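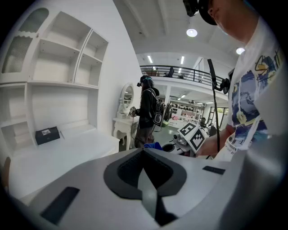
Collecting Tidying Demonstrations with Hand-Held Grippers
Final Project Report, Robotics Methods Course
Biljana Kos
01/12/2018

1. Background

The Penrose project group wants to train a robot arm to put small household items where they belong. The usual way to get training data is to drive the arm by remote control while someone watches. Last year's group did this and found it slow, and the people driving the arm got tired before the data was any good.

My project tested a different method. A person carries a gripper by hand and does the task directly, wearing a head-mounted device as well. Printed square markers on the gripper let us work out where it is. The question I wanted to answer was whether two people could record in the same large room, working at different furniture, without spoiling each other's data.

2. Setup

We used the furnished hall at Skomley, which has home furniture placed on an open floor. The two stations in this report are the white shelving unit with its desk, and the white vanity table with the oval mirror. Recording ran on our own logging program, Dandar, which I wrote most of in May and then had to partly rewrite.

Each recording is one attempt at one task. The tasks were:

Put an item in an open shelf
Take an item out of a shelf and set it on the desk
Move an item from one side of the vanity table to the other
Open a box, close it and return it to its place

Operators had 20 minutes of practice before their first session. After that they worked in blocks of 50 recordings with a break between blocks. I asked them to start and end each recording with the gripper still and fully open.

3. Results

We kept 2,057 recordings after checking. A recording was thrown out if the gripper position was lost for too long, if the item was dropped and not picked up again, or if the operator forgot the still pose at the start.

Lost position was the main problem. It happened most often deep inside the shelves, where the operator's own arm came between the markers and the camera. Turning the wrist slightly outward fixed many of these cases – it felt odd at first, but the operators got used to it within a block.

Sharing the room worked better than I expected. When both people faced their own station, I found no difference in the rate of rejected recordings compared with one person working alone. Trouble came when one operator turned around and the other person's markers came into view. Dandar sometimes took the wrong gripper as its own for a moment, and the path jumped across the room. I gave each gripper its own set of marker numbers and told the program to ignore all others. The jumps stopped.

The mirror on the vanity table caused a smaller problem of the same kind. A reflected marker is reversed, so the program should reject it, and it did in every case I looked at. But operators leaning in close to the mirror tended to hide the real marker, so I moved the start position back by the width of a hand.

4. Policy test

I trained one small model on the shelf recordings only and ran it on the Clemitz arm in our lab. It placed the item correctly in almost 5 out of every ten tries. The failures were mostly late closing of the fingers. I think this comes from the delay between the camera and the finger sensor, which I measured only once, at the start of the project.

5. What I would change

Measure the delay before every session. Write the marker numbers on the outside of each gripper case – we mixed them up twice. Record the vanity tasks at more than one height, as all our operators stood the whole time and the arm is mounted lower than that.

The checked recordings and the Dandar settings files are in the group's shared folder, sorted by station.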